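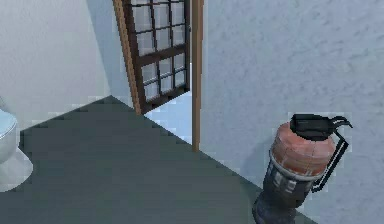 Berkay Oral 在我们论坛上留的第一句话是:你们的机器人在仿真里把门撞了,真机上会不会也撞?问得好,我干脆拿这篇新闻稿从头答一遍(公关同事让我写得正式些,我尽量吧)。

2022-11-27,Veltcombe 发布

先说结论:我们暂停了 Ernudero 室内巡检软件的九月版,已经装上的客户请退回上一个版本,新版本补好之前,请不要让机器在有玻璃格子门的楼层自己跑。没有人受伤,碰坏的东西倒是有,账我们认。

事情是这样的。Ernudero 是给排查可疑物品的小型轮式机器人用的,平时先在仿真房间里练:一间小屋,一扇开着的门,墙边放一个手榴弹形状的东西,机器要认出它、停住、报告,然后按原路退出去。认东西这一步我们一直挺得意,训练也都往这上面堆。毛病偏偏出在退出去这一步!

开着的玻璃格子门,在老版本里会被当成一整块障碍物,机器老老实实绕开。九月版换了新的深度估计模块,透光的格子有时被判成“可以通过”,而门又是斜着开的,机器倒车时就朝门扇去了。更糟的是,一旦它刚报过可疑物,退离程序的优先级会盖过防撞减速,也就是说,它是用正常速度撞上去的。写到这里我自己都觉得脸红,这两条规则分开看都说得通,放到一起就出事,而我们的测试从来没把它们放到一起过。

我们重新跑了 1048 次仿真退离,其中 410 次里机器离门扇的距离小于安全值。真机这边,Renville 的训练场报来四起碰撞,三起只是蹭掉了漆,还有一起碎了一格玻璃,当时隔壁没有人。那四台机器现在都停着,日志已经导出来了。

Ctibor Vlček 看完日志以后跟我说,仿真早就把答案摆在那儿了,是我们的评分表只看识别对不对,根本没给退路打分。我没法反驳他。评分表是我签的字。

接下来怎么改呢?防撞减速以后排在所有任务指令前面,退离也不例外;玻璃、格栅、半透明隔断一律先按实心处理;仿真里的门要换着角度开,门口的光线也要换着来。修补版会先交给 Doležal 的实验室做独立复测,他们点头了我们才放出来。具体哪一天我现在不敢写,写了又得改,大家更烦。

有人问能不能先关掉自动退离、继续用识别功能。可以,在设置里把“报告后动作”改成“原地停住”就行,再安排一个人在远处用手柄把机器开回来。麻烦是麻烦一点,但请一定这么做,训练用的模拟物也一样,别因为它是假的就图省事。急停按钮请在每次出车前按一遍试试,遥控器和机身上的都要试。

再回 Berkay 一句:会撞,已经撞过了,对不起。你在帖子里还提到希望公开出错的仿真记录,我们内部商量过,会随修补版一起放出来,包括那些看着很难堪的。

已经受影响的客户不用填长表格,把机器编号和出事楼层发给平时对接的同事就可以,维修和玻璃的费用由 Veltcombe 承担。手里有类似情况但没碰坏东西的,也请告诉我们一声,哪怕只是“它好像离门太近了”这样一句话,对我们都有用。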